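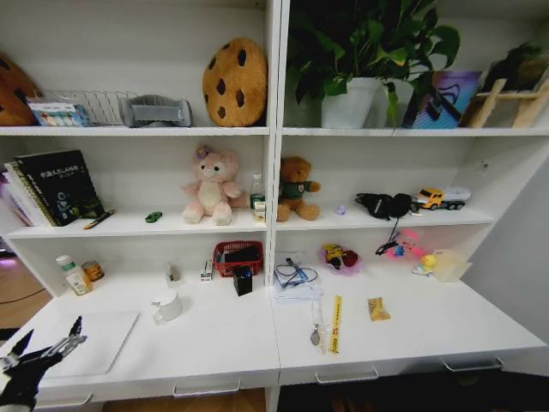 2 min read

Home Tickets Parts Contact

Ticket: wall unit, middle shelf rocks on the left side
Status: closed
Unit: Terkine desk unit with shelves, white
Opened: 25th September

Reported problem: The left middle shelf tips forward a little when you press on the front edge. The pink bear sits in the middle of it, with books at the left end and a bottle near the divider. The right middle shelf, with the brown bear in the green shirt, does not move at all. The two boards are each 950 mm wide and came in one box from Gustedent.

First check: Took everything off the left side and pushed the board down at each corner. The back left corner was high. Swapped its pin for a spare and got the same result, so the pin was fine.
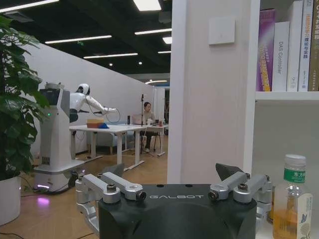 Second check was the floor. The Skirkow level that came with the unit is short, so I laid it on a straight board and tried it under the desk and then further out in the room. It read level in both places. I didn't want to blame the unit before looking at our other shelving, so I went over to the bookshelf beyond the pillar, the one with the purple spine and the "DAS Controller" book on it. That board has the same kind of pins and sits flat with the books standing upright.

Third check: Pulled the left board out completely. One of the pin holes had a burr on its lower edge, which kept the pin from going all the way in. Gustedent support asked for the part code and offered a new side panel, with a wait until February.
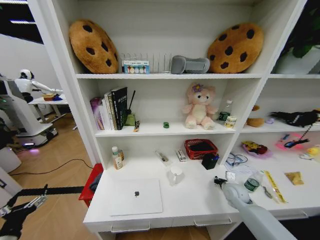 I did not wait for the panel. Cleaned the hole by hand with a small round file, pushed the pin in until it stopped and put the board back. Loaded it with over 500 sheets of paper at the front edge and left it for 57 minutes. No rocking. The books went back on the left end – same spot as before.

Panel order canceled. Ticket closed.

Filed under: Furniture > Shelving > Loose or uneven boards

Comments

shelfpin_b: Same thing on mine, right side though. Did the file leave the hole too big?

Reply: No, I only took off the burr. The pin is still tight.

malhotra_desks: We sell metal sleeves for these holes at Malhotra if it comes back.

oldgrain: Mine was the pin. Worth trying first.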